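Cleaning up after yourselves: your questions answered

Do I have to clean the room before handing back the keys?
Yes. Hire at Plonotetti ends with the floor as you found it, which covers tiles, corners and whatever has migrated under the door.

What do you provide?
A litter picker, a dustpan, a hand brush and a bucket. Enthusiasm you bring yourselves.

Which tool for what?
Picker for wrappers and larger scraps, brush and dustpan for the small stuff. Chasing confetti with the picker is permitted, but we close at ten.

Scraps on the tiles, and the brick-patterned edging at the doorway:

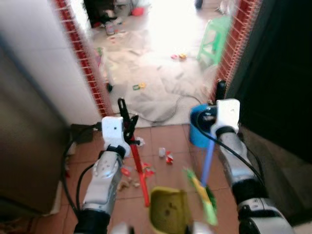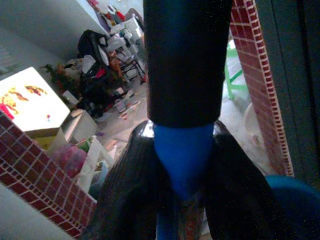 Can I mop?
Please do, with a well-wrung mop and plain water. The Eichhorn floor soap in the cupboard is for us – it takes 2 capfuls and a great deal of rinsing.

Can I scrub the brick pattern?
A soft cloth only. It is a pattern, and patterns come off.

Where does the rubbish go?
In the bins behind the Gestmont entrance. The gate code is 316. Glass goes home with you.

What if we leave a mess?
We keep part of the deposit and sweep it ourselves, sighing.

We found something that isn't ours. What now?
Leave it on the windowsill. We have two single gloves up there already and would love a match.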